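Re-oiling an old kitchen table – how long do you really wait between coats?
Home & Garden > Furniture and Finishes
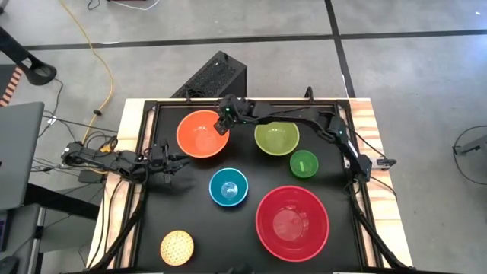
gumleaf_rosie
September 1, 2025
Hello all, long time reader, first time I've worked up the nerve to post. I've inherited my nan's kitchen table and I've spent the better part of April and every spare weekend after it getting the old varnish off (never again with the heat gun, my poor wrists!). It's bare timber now and I've bought a tin of Danda hard oil, mostly because the fellow at the Kravchuk paint shop was so lovely about it. The tin says 4 hours between coats. My neighbour says a full day, and my brother-in-law says a week. We eat at this table every night, so I'd love to know what colour of truth I should believe – and whether I need to go past 80 grit first.

tallowwood
Welcome Rosie, and good on you for keeping it in the family. Please don't stop at 80! You'll feel every scratch once the oil goes on, and so will your jumper sleeves. I go up to 180 and wipe down well with a damp rag in between. As for waiting, I'd leave it overnight at the very least.

Brornance
I'll have to disagree with tallowwood on the waiting, though we've had this argument before and I'm still fond of him. If it's warm and you've got a bit of a breeze through, the time on the tin is fine. I did our sideboard three coats in a day and it's had ten years of wet glasses on it.

tallowwood
Your sideboard doesn't get spaghetti on it every night, mate.

Brornance
You haven't met my grandkids.

pegandbucket
Just popping in to say lay your oily rags out flat on the concrete outside to dry, away from anything that burns. Don't ball them up in the bin. They can catch fire on their own and I've seen what it does to a shed.

gumleaf_rosie
Thank you all, you're very kind. Rags noted! I'm leaning towards overnight, as it's still cool here and the laundry is the only room with a door I can shut on the dog. Would you do the underside as well?

tallowwood
I would, one thin coat. Helps keep the top from cupping.

Brornance
On that we agree.

Curneseo
Bit of a side question – has anyone used the same oil over an old stain? Mine has some dark patches left near one leg and I can't decide whether to keep sanding or learn to love them.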